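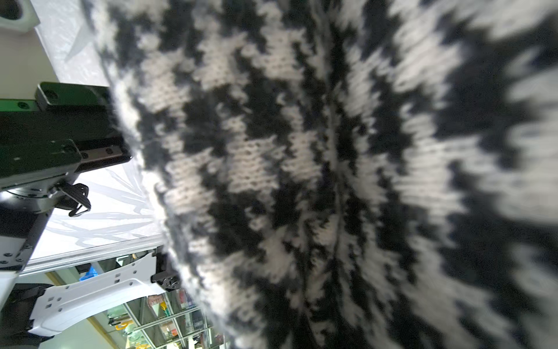
Kiiskinen, pieza de punto en blanco y negro
Ref. 2587 - Tienda Grukent, Asesthorpe

Os confieso que esta pieza iba a ser solo para mi casa, pero Agnes Nyberg la vio en el taller, me preguntó el precio y aquí estamos, ¡con ficha propia! Es punto a dos colores, negro y crudo, con mucho zigzag, y de cerca se distingue cada puntada. Tiene ese pelillo suelto en los bordes que a mí me encanta (si buscas algo liso y perfecto, mejor mira la serie Emow).
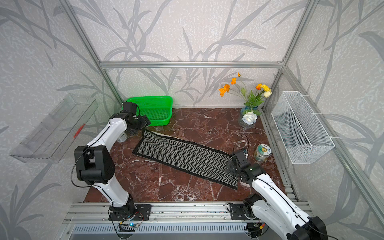 Yo la pongo en diagonal sobre la mesa, que con un tablero rojizo de mármol queda de cine, y la quito cuando toca comer en serio. También la he tenido en el respaldo de una butaca y doblada dentro de una cesta.

Lana 100 %. Se lava a mano con agua fría y se seca en plano - nada de pinzas, por favor, que se deforma. Si se arruga, un poco de vapor y listo.

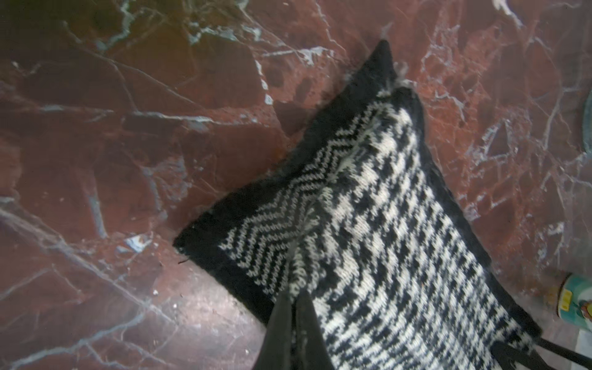 Última modificación de esta página: febrero

Además del zigzag lleva una zona de pata de gallo, con una costura clara entre los dos dibujos, y el borde es negro. Me preguntáis mucho por esa costura: se nota un pelín al tacto y frunce un poco, va así.

Tejo tandas de 6 y tardo tres semanas en cada una. Si no queda ninguna, escríbeme y te apunto para la siguiente. Los envíos salen por la tarde, a partir de las cinco.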